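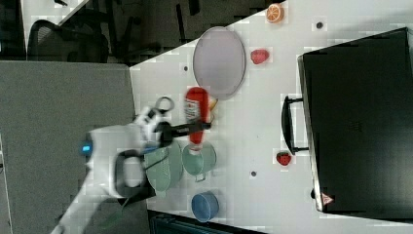
I have bought my sausages from the same shop for eleven years, and until last month I had never once been asked what I thought of them. Then Nic Giolla put a clipboard on the counter.

Nic Giolla's is the butcher at the bottom of our hill, between the dry cleaner and the shop that sells only lamps. It has changed hands in that time without changing its name, its tiles or its opening hours, which remain a matter of folklore. The present owner is Lautaro Urrutia, who came to work the Saturday shift and ended up with the keys. He is a large, calm man and he does not approve of marinades.

The clipboard concerned a new sausage. Lautaro had got it into his head that the pork and leek was tired, and he wanted customers to take home two of the new ones, cook them, and write down their opinions. There was a column for name, a column for cooking method and a very narrow column for remarks. The woman in front of me had filled hers with the word "fine".

I take sausages seriously, so I went home and did it properly. Heavy pan, low heat, 2 sausages, no pricking. My mother pricked hers all over with a fork until they looked like they'd been in a fight, and then wondered where the juice went. I gave them twenty-five minutes and turned them whenever I remembered. They came out dark and sticky with a bit of a snap to the skin, and the first bite was very good indeed: plenty of pepper, something like nutmeg, a proper coarse mince that you have to chew.

The second bite was where I ran into the fennel.

I have nothing against fennel in principle. It has its place, and that place is Italy. But there was a great deal of it in there, whole seeds, and by the end of sausage number two I felt as though I had been brushing my teeth. My husband ate his share in four mouthfuls and asked if there were any more, so make of that what you will.

On Tuesday I went back and wrote "lovely texture, bit much fennel" in the narrow column, going up the side of the page for the last word. Lautaro read it upside down while he was tying a joint.

"How much is a bit much?" he said.

I said perhaps half. He nodded and carried on tying. Then he told me that his mincer, a Gendetti that came with the shop and weighs more than he does, has a worn plate, and that the texture everybody likes is mostly down to that. He has been offered a new plate and is putting it off. I said I'd put it off too.

He also let me see the tally of who had liked what, which I suspect he shouldn't have. Opinion on the fennel was split more or less by street. The people on the hill want less of it. The people by the river want more, and one of them wants chilli as well — he lives next to the pub, so we can discount him.

The pork and leek is staying for now. The new one goes on sale at the weekend with a little less fennel in it, though not half. I bought 300 grams of bacon on the way out and paid for it in coins, because the card machine was having one of its mornings.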